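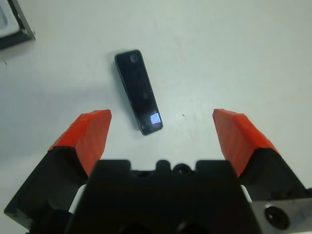
4.2 Placement of the telephone during evening study

Respondents at the Karnmont and Golob sites kept a diary over one term and recorded, at the start of each study period, where their telephone was. Of the 600 diaries issued, 400 were returned in a usable state. Entries fell into four classes: on the person, in a bag, in another room, or on the work surface. The last class was divided by whether the screen faced up or down. A telephone lying face up with a dark screen (Figure 3) was entered as "surface, up," whether or not the sound was on.

Figure 3. Smartphone face up on a white tabletop, screen dark.

Students who left the telephone in another room reported longer unbroken periods of reading than those in any other class. The difference between "bag" and "surface, down" was small and did not hold at Golob once shared bedrooms were taken into account. Khalaf's earlier work at Esier found a similar pattern among first-year students, although her diary did not separate the two surface positions.

12 shares | 3 comments

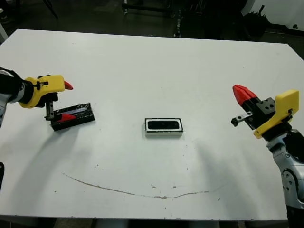 Department of Education and Family Studies, Stastport

A second question concerned who had decided on the placement. In 272 diaries the student named himself or herself. In 83 the decision was put down to a parent or older relative, and the remainder gave no answer or named more than one person. Where a parent had decided, "another room" was the most common entry on school nights, but it was rarely kept up through the December examination period. Several students wrote that they needed the telephone for class messages at that time, and two schools did post changes to the timetable by message only.

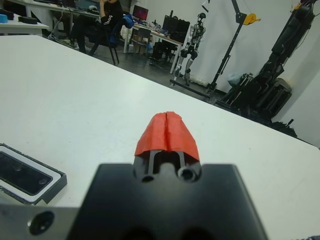 Reading time: 2 min

These results should be read with some care. The diary was filled in before study began, so later movement of the telephone was not recorded. Mujić has argued that placement at the start of an evening is a poor guide to placement an hour later, and the present data cannot settle the point. Households with one shared work table were also more common at Karnmont, where return rates were higher. Section 4.3 takes up the shared table separately, using the interviews held with parents at both sites.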